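Spring Upkeep: Floors, Grout and the Shared Hallways

The building's floors get their yearly going-over in March. A few residents have asked what the work covers and what they should do inside their own units, so both are set out in this issue.

The hallways and entries on all levels will be swept, washed and sealed by Karnico, the same firm that did the stairwells last year. Their quote came to $3,285, paid out of the upkeep fund. There is no extra charge to owners. Work starts at 8:30 a.m. and moves from the top level down. Please bring in mats, shoe racks and plants the night before. Anything left out will be moved to the mail room.

The sealer needs 2 hours before anyone walks on it. Apinya Bunnag in the office will text each level when its hallway is clear. If you have a medical visit or a delivery you can't move, tell her ahead of time and the crew will work around your door.

Tile inside your unit

Most units still have the original clay tile in the kitchen and back hall. It holds up well but it does soak up oil and wine if the seal has worn off. To test it, put a few drops of water on a tile and wait ten minutes. If the tile goes dark, it is time to seal again. Use a sealer made for unglazed clay, and try it on one tile in a corner first.

For weekly cleaning, sweep before you mop. Grit left on the floor turns to mud in the grout lines and is hard to get out later. Plain warm water with a small amount of neutral soap is enough. Vinegar is fine for windows, but keep it off marble. It eats the polish and leaves dull spots that have to be ground out by a stone shop.

Where two kinds of floor meet

Thoa Thân on the second level redid her front room in stone a few years ago and kept the clay tile next to it. She says the joint between the two is the part that needs watching. Hers cracked the first winter and she had it filled with flexible caulk – it has held since. She sweeps toward the tile side so that dirt doesn't get dragged over the stone.

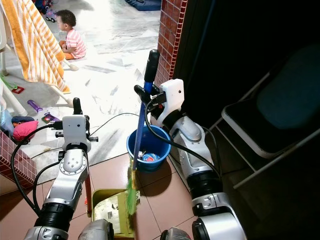 Borrowing tools

The office has a wet vacuum, two grout brushes and a long-handled squeegee to lend. Sign them out with Apinya and bring them back rinsed the next day. The floor buffer is out for repair and won't be back until April.

If you hire your own contractor for floor work, send the office a copy of their insurance before they start. Grinding and cutting are allowed from 9 a.m. to 4 p.m. only, and the elevator pads have to be hung before any stone or tile is brought up.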